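Unit 7: Working rules for robot cells that handle open computers
Course handout, Jandura Technical Program, February 2025

These rules apply to the Lutine bench cell and to any cell where an arm reaches into an opened case. They add to the site risk assessment and do not replace it.

7.1 Before power is applied to the arm
Unplug the computer and hold its power button for 2 seconds. Confirm that the case cannot slide on the table. Tie back or map every loose cable inside the reach of the fingers; cables move between runs, and a stored path does not know it.

7.2 Approach and contact
Enter the case from above, at reduced speed. Set the force limit before the first move below the case rim. Do not drag the gripper sideways over an open socket — lift clear, shift, then descend.

7.3 Parts outside the case
Each part has one assigned place in the fixture. Processors lie in their recess, drives stand in their caddies. Empty hands only inside the cell, and only with the arm stopped.

7.4 Records
Log the program version, the force limit and any stop. Keep logs until the August review.

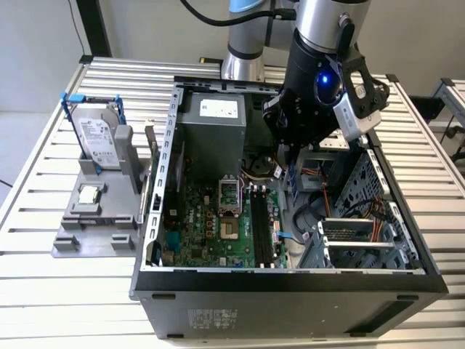

Figure 2. Gripper above the motherboard of an opened tower, with the parts fixture to the left of the case.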